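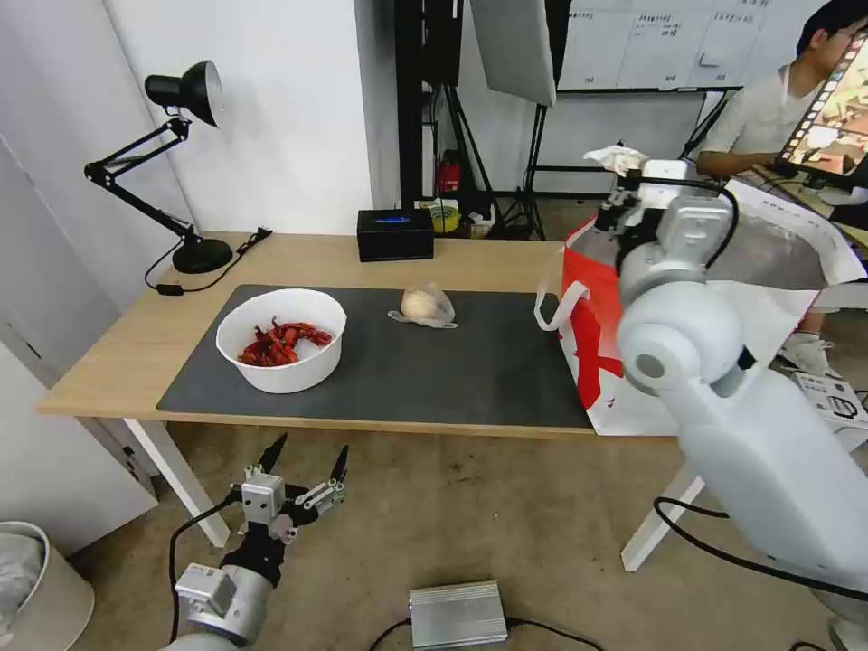
Crayfish and a roll on the desk, Wednesday.

Home About Recipes Archive Contact

I eat at my desk more than I should. The kitchen table has been covered in tax papers since the start of November, so the desk is where the food goes for now.

Wednesday it was crayfish. I put them in the tall white bowl, which keeps the claws from hanging over the side. The roll came in a plastic bag and I just opened the bag up and used it as a plate. One less thing to wash.

The desk mat is the big gray one I bought last spring. I was worried about butter on it, but a damp cloth with a drop of dish soap takes most things off if you get to it the same night. Crayfish juice is worse on bare wood. It got into the grain once and the room smelled for days.

Things I keep close: the tissue box at the back, and a paper bag for the shells. Tie the shells up in something before they go in the trash. I move the keyboard to the shelf first – I have lost one to soup already.

I paid for 600 grams, and that was plenty with bread. Next time I'll get a lemon too.

Comments (3)

Joni Honkanen: We do ours with dill. Freeze the shells until trash day, no smell.

Mircea Coman: What lamp is that? Mine keeps drooping.

Joni Honkanen: Mircea, tighten the knob at the elbow. Worked on mine.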